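April 4, 2019
By the Trurnunside workshop desk

We use cookies to remember your settings. By staying on this site you agree to this. Sign up for the monthly newsletter to get new reviews by email.

Hirvonen Drevness teaching kit: a lot of money for a patient student

The pitch for the Drevness is that you never write a line of code. You do the job yourself while wearing the head camera, or you drive the arm through it with the two hand controllers, and after enough repeats the software is supposed to work out the rest. I have heard this from three other companies, and two of them no longer answer email, so I went in with my arms folded.

What you get for $600 is the camera and headband, the controllers, a base unit and a year of the software. You do not get an arm. The box says "works with most small arms," and the word "most" is doing a lot of lifting there. Mine connected on the fourth try, after a firmware update that the printed guide never mentions.

Setup took an evening. The headband is comfortable for half an hour and then it starts to slide. Anyone with a lot of hair will want to swap the strap. The camera points lower than you expect, which is right for table work, but you have to learn to keep your head still and let your eyes do the moving. I threw out most of my first day for that reason.

I picked paper for the main test. Blocks and cups are what every maker shows in the sales video, and they flatter the machine. A sheet of paper bends, it has no handle, and the grip that works at one corner is wrong at the other. The job was simple to say: pick up a printed page, hold it up so the text can be read, put it back down. 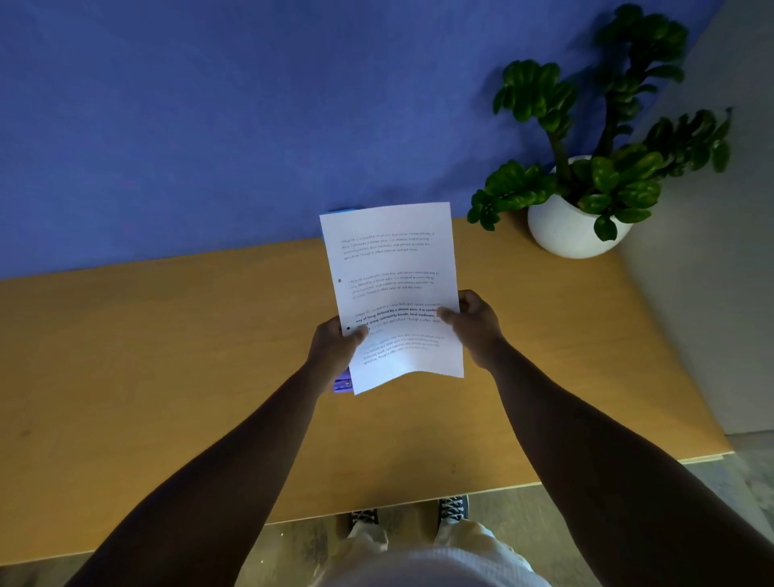
Holding up the practice page, both hands on the sheet. The lower part still curls.

Recording this way is quick, I'll give it that. I logged 355 tries by hand and kept 348 of them. The software flags a bad one by itself when your hands leave the view, and it was right nearly every time. The timeline for trimming clips is the best part of the whole package. It's plain, it's fast, and it never lost my work.

Then comes the part where the arm has a go. With only the head camera recordings it would reach for the sheet, touch down somewhere near an edge, and push it across the table. Sometimes the page came up, more often it didn't. People pinch with a thumb on top and fingers under, and they fix a bad grip without thinking. A two-finger gripper can't copy that, and the kit makes no real attempt to warn you.

Remote driving gave better results. I added 218 runs with the controllers and the pickup got a good deal more dependable, though the page still sagged when the arm held it up. The catch is that driving is slow and tiring work. There's a lag you can feel in your wrists, and the left trigger sticks - I had it replaced once and the new one sticks too.

Support was polite. They told me to record more. I asked how much more and got a link to a page I'd already read.

Jakia sells a cheaper set with controllers only and no camera. I used one last September. The software is uglier and the manual is worse, but if remote driving is where the good data comes from, I have a hard time seeing what the extra money buys you. A school lab or a hobby shop with plenty of spare hands might get more out of the camera than I did.

Worth buying? For stiff objects, maybe, if you already own an arm that's on their list. Check the list first - the one on the website, since the one on the box is old. For paper, cloth or anything floppy, I'd wait for the next version.

Contact | Copyright 2019 | Back to top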